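Forums > Home & Hobby > Labeling, Storage & Organizing

Lettering on textured plastic bins - paint or vinyl?

birgit_stocker
I've got 24 storage bins to label for our theater's prop room and I'm going back and forth on this. The lids have that pebbly finish, like a cheap suitcase. I tried vinyl letters from Cireck last April and the corners started lifting in three weeks. Has anyone had better luck with stencils and paint? I want big block letters I can read from a ladder.

zdis_r
Paint, all the way. Wipe the lid with rubbing alcohol, let it dry, then dab the paint on with a foam pouncer and hardly any paint on it. If you brush, it creeps under the stencil and down into all those little dimples and you get fuzzy edges.

Catinca Radu
I'm going to disagree with zdis! Paint scratched off every one of mine the minute people started stacking them. Vinyl is fine, you just need the high-tack kind and a hair dryer. Warm it up, press it down hard with a rag, warm it again. Mine have been on for years.

birgit_stocker
Hmm, I did the hair dryer thing too, but maybe not long enough. The look I'm after is plain white on dark gray, nothing fancy, all caps. 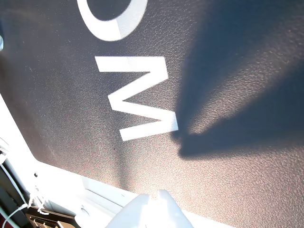

My other question is sanding. My sister says to scuff the lid with 400 grit first and I'm scared it'll leave a shiny patch around each letter that I'll have to look at forever.

zdis_r
Scuff inside the stencil only. Tape it down, sand through the openings, wipe, paint. And 400 is too fine for that kind of plastic, I'd go 300 or whatever your store has near it. Catinca, did you use a plastic primer? Because if you skipped it, that's your scratching right there.

Catinca Radu
No primer, guilty. But that's one more step times 24 lids - I'd still rather peel and stick.

Domnica G.
Or hang tags on the handles and be done in an afternoon? We switch our bins around every season and I got so tired of scraping off old words.

birgit_stocker
Tags fall off in our place, we tried. I'll do one lid each way and report back, thanks all!

Contact us | Terms | Back to top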